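Britosham Games Weekend: Hall and Console Room Checklist

Completed Sunday, before doors at 11. Comments are under each item. Anything marked OPEN goes to the Pridovow desk.

Console room

1. Extension leads. One per table, none plugged into another.
PASS. The lead at the racing table was too short and has been swapped for the long one from the store.

2. Cables across walkways taped down or under matting.
PASS after work. The network cable to the Bultevico demo stand was lying across the side aisle. Now runs along the skirting.

3. Screens strapped to the table or set back from the edge.
PASS. The old tube television for the retro corner is on the floor stand. It must not go on a folding table, even for the finals.

4. Vents clear on all consoles.
OPEN. Two machines are stacked in the fighting game area. The stand owner has been asked to separate them.

5. Room limit posted at the door.
PASS. The limit is 53, players and watchers together. The old sign said 74, for the room without tables, and has been taken down.

6. Smoke detectors. Press the test button on each, check the fixing, change batteries where due.
PASS. Sounder heard from the corridor with the door shut. Write the month on the log sheet for every battery changed.

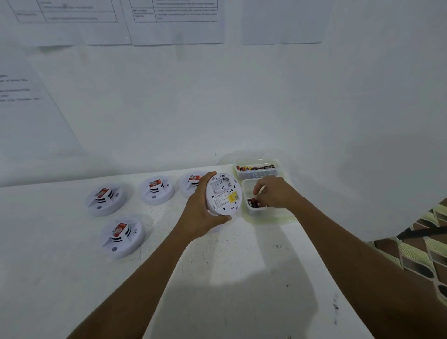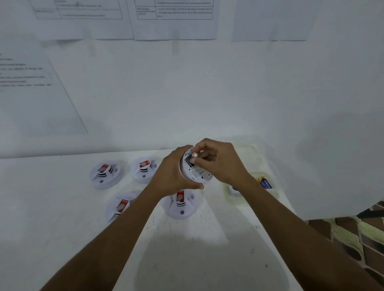
Headset area

7. Play space marked on the floor.
PASS. Yellow tape, clear of the pillar. Keep the queue behind the barrier.

8. Headset wiped and face pad changed between players.
PASS. Wipes and spare pads on the trolley. Last year the pads ran out by mid-afternoon, so there is a second box under the desk.

9. Flashing light notice on show.
OPEN. Notice is up for the headset games but missing for Zoëga, which has a strobe effect in the second boss fight. Print one and put it by the screen, at eye height for someone seated.

10. Wrist straps on motion controllers.
FAIL. One strap frayed near the clip. Controller withdrawn until a new strap is fitted.

Main hall

11. Fire exits unlocked and clear.
PASS. Both side doors open fully. Merchandise boxes had been left by the left-hand door and were moved at 8 in the morning.

12. Stage steps.
PASS. White edging renewed on the lower step.

13. Sound level at the front row.
Not checked. Needs doing with the tournament stream running. Repeat at noon.

14. First aid kit at the front desk.
PASS. Plasters restocked. Eye wash in date until March.

Still to do before doors: items 4 and 9. Item 10 can wait, as there are enough controllers without it.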